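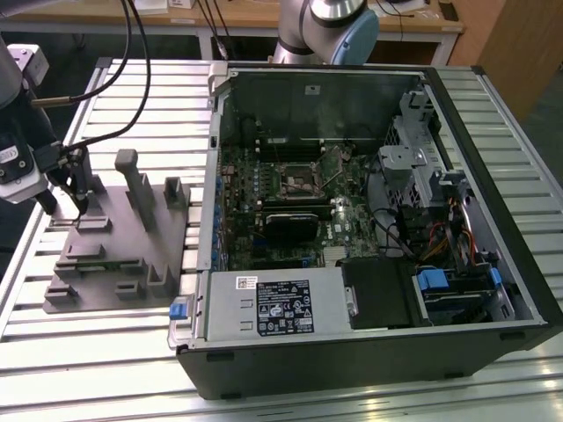

Sumathi Palaniappan asked, after reading the last edition of this guide, whether a tower really has to be laid on its side just to change the memory, and whether she couldn't reach in with it standing under the desk. She could, and plenty of people do, but we at Clutley would still ask you to lay it down. You'll be pressing fairly firmly on the board, and it is so much easier to press downward, with the light coming in from above and both hands free.

## Section 6: Fitting the memory

Please read the whole section once before you pick anything up. It isn't long, and you'll work more calmly if you know what is coming. If you've bought the Skeltomar 16 GB kit, you should have two modules in the tray. Leave them there for now.

### Before you start

1. Shut the computer down, switch it off at the wall, and pull out the power cord. Then press the power button once and hold it for a few seconds.
2. Lay the tower flat with the removable side panel facing up. Any steady table will do, as long as it doesn't rock when you lean on it.
3. Take off the side panel and put it somewhere you won't step on it. (Behind the door is not a good place. We know from experience.)
4. Touch a bare metal part of the case with your fingertips, and do it again whenever you've walked away and come back.

> **Caution:** If the processor cooler is off, take great care around the socket. Don't let a screw, a sleeve or a loose module drop onto it, and don't rest your wrist there while you work on the slots next door.

### Finding your way around

The memory slots are the long, narrow ones lying side by side close to the processor socket. The expansion slots, where a graphics card goes, are on the other side of the socket. New builders do sometimes mix the two up, and there's no shame in it, so take a moment and trace each one with your eyes before you go on.

Next, look at the cables. Drive and power cables have a way of drooping across just the spot you need. Ease them gently to one side – don't unplug anything unless your model sheet tells you to – and tuck them where they'll stay put.

### Putting the modules in

1. Check the model sheet to see which slots to fill first. The order varies from board to board, and guessing can cost you an evening.
2. Open the latches on those slots. Some boards have one at each end and some have only one that moves.
3. Pick up a module by its edges, keeping your fingers off the gold contacts.
4. Hold it over the slot and find the notch in its lower edge. It has to line up with the little bump inside the slot. If the two don't meet, turn the module end for end. 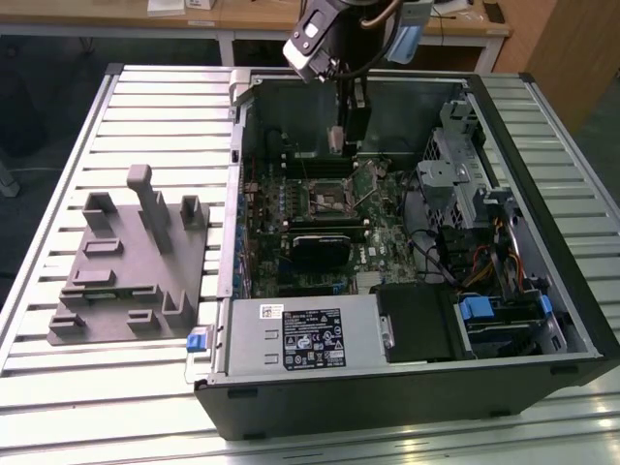 5. Lower it straight down until it rests in the slot, and stop for a second to see that it's sitting level from one end to the other.
6. Press down on both ends until the latches close. It takes more of a push than most people expect, but it should never take a slam – if it won't go, lift it out and look at the notch again.
7. Do the same with the next module.

> **Note:** Analyn Fajardo, who edited these pages, likes to run a fingertip along the tops of the modules when they're in. One that's sitting a hair higher than its neighbor hasn't gone home yet.

### Closing up

Look the case over for stray screws and bring the cables back to where you found them. If you took the cooler off, refit it as described in your model sheet before you connect the power. Then put the side panel back, stand the tower up, and plug it in.

The first start after a memory change can be slow, and the screen may stay dark for a while. Let it be. If it's still dark after several minutes, unplug the machine and go back to step 4 of "Putting the modules in."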